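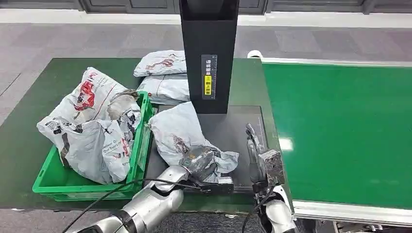
How should I pack a wool quilt so it survives the post in a wet month?

Wrap it in a clean cotton sheet first, then a plastic bag taped shut, then whatever outer bag the post office will take. The sheet keeps the wool off the plastic.

I should give you a bit more background, sorry! My aunt made the quilt years ago and it's going to my niece in Betunden, which is a good 570 kilometres from here and gets an awful lot of rain in February. The last parcel I sent her sat on the porch overnight, and the cardboard went soft as porridge. I've answered my own first bit up there from what the woman at the counter told me, but I'd love to hear from anyone who does this regularly — especially whether a box is worth the extra money.

Posted by quiltless_in_Hullon

Elfriede Kasten
I've been mailing quilts to family for longer than I care to admit, and your counter lady has it nearly right. I'd only add that the quilt has to be properly dry before you fold it. Give it a full day over a couple of chairs in a warm room, even if it feels fine to you.
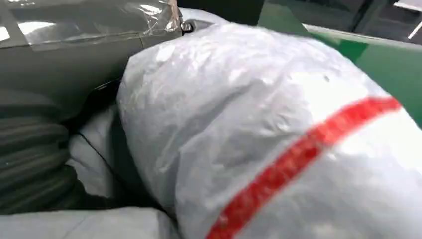 Then fold it loosely in thirds and roll it, and don't go sitting on it to get the air out the way my sister does. Wool doesn't mind a few days squashed, but hard creases in old cotton patchwork can wear through, and you'd be heartbroken. I write the address on a card and tuck it inside with the quilt as well, in case the outside label gets rubbed off. As for the box, I only bother when there's something breakable going along with it. Do pay for tracking, though, and ask your niece to be home or have it held at the depot. I paid around $8 extra for the signature on my last one and slept much better for it.

My mum always put a sprig of dried lavender in too. Lovely colour and smell, but keep it in a little cloth pouch or it leaves bits everywhere.

Petersen
just use a vacuum bag, did mine in 3 minutes and it arrived fine

Elfriede Kasten
Petersen, that's all right for a doona from the shops, dear, but please not for a handmade one! The batting in mine never quite fluffed up again after I tried it.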